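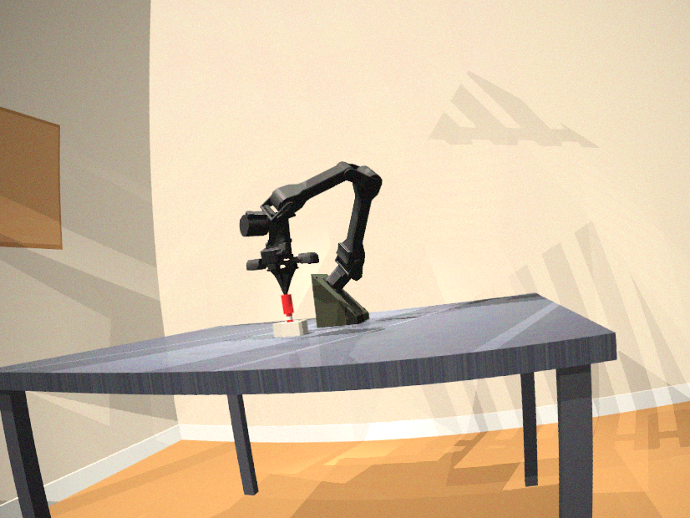
Buy the Simulation Hours First

Most automation budgets I review have the same shape. The arm is the first line and the largest. Integration comes second, usually as a fraction of the arm. Simulation, if it appears, sits near the bottom under "software, misc." and is the first thing cut when the quote comes back high.

I think this order is wrong for any shop buying its first cell, and I would reverse it.

Take a simple insertion or placement job: one small part, one block, one approach from straight above. In a simulator, an engineer can move the base, swap the gripper, shorten the table and run the job again before lunch. On the floor, moving the base means new holes, a new safety check and a new calibration. The cost of a wrong guess depends almost entirely on when it is found.

At Moledach we planned a bench cell in November on a simulation budget of 3,000 dollars. The first layout used an arm from Edenus. It reached every point on the drawing, but the wrist ran close to its joint limit on the return move, and the cycle time suffered for it. A smaller Gradena model on a raised, angled mount did the same work with margin to spare. We spent 2,194 dollars of the budget to learn that. The unspent part went toward a better gripper.

There are limits, and a buyer should price them in. Contact is the weak point. A rendered part touches a rendered surface with whatever friction somebody typed into a field. Cables are often left out. So are dust, worn fingertips and parts that arrive slightly out of spec. A clean run of 1,000 simulated cycles says a good deal about reach and timing and very little about grip. We still hold back 10 percent of the hardware line for changes at commissioning, and I would not sign a plan without that reserve.

Vendors will offer to do the modeling for free. Prasertsri did, and the work was competent. But a vendor's model contains the vendor's arm, and the question at this stage is which arm, or whether to buy one at all. Pay for the model and own the files – mount dimensions, part geometry, tool offsets. Write that into the purchase order before anyone discusses payload.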